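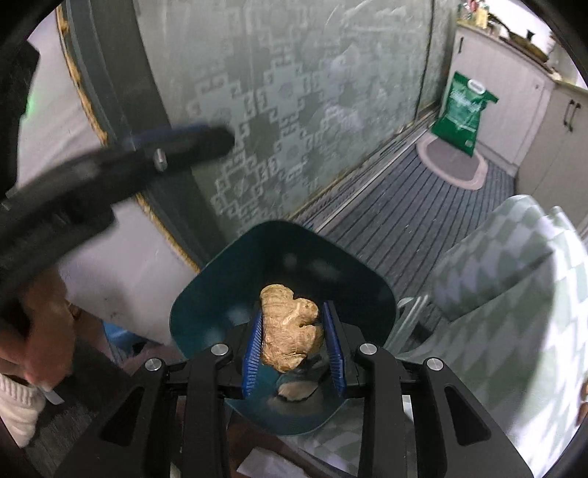 Looking after the hand gripper: what I did on my placement
Yesenia Paucar, second year project report

My job for July was meant to be "help with the data side" but I ended up being the person who kept the gripper working, and I'm quite glad about that. The gripper is the hand-held one we all call Wetance (the name was on the first drawing and it stuck). You carry it about, pick things up with it, and the camera on it records what the fingers are doing. Ours has two blue ribbed fingers on black links, and if anything in those links goes slack you feel it straight away.

When I started, the fingers weren't meeting evenly. The left one got to the object first and pushed it sideways, so anything round shot off across the worktop. I spent two days blaming the fingers -- swapped them over, swapped them back, washed them -- and it was the links all along. One pivot had worn loose and the whole left side was leaning.

Setting it up again went like this. I took the links off one side at a time, so I always had the other side to copy from. I wiped out the old grease, put the new pivot in, and did the screws up in small turns, going from one side to the other. My first go was far too tight and the fingers stayed shut when I let go of the handle. Second go was better. Then I closed them on a strip of paper and tugged, top and bottom, until it dragged the same at both ends.

For testing I wanted something awkward, and ginger is brilliant for this! It's all lumps, no two sides match, and the ridges have to find something to press on. I also used a sponge and a bunch of keys, but I kept going back to the ginger. I logged 150 grips with the old pivot and 150 with the new one. Drops went from 60 down to 21, and most of those 21 were the keys.

The spare pivots came from Plastatcombe and they're a touch wider than the old ones, so whoever has it next will need to file them a bit. I've left the small file in the Awwad drawer with the grease.

Things I'd still like to sort: the fingers want a proper wash after every food session (ginger juice gets right down between the ridges), and I think the pivots should be checked every 1,000 grips. At the moment they only get looked at when somebody complains.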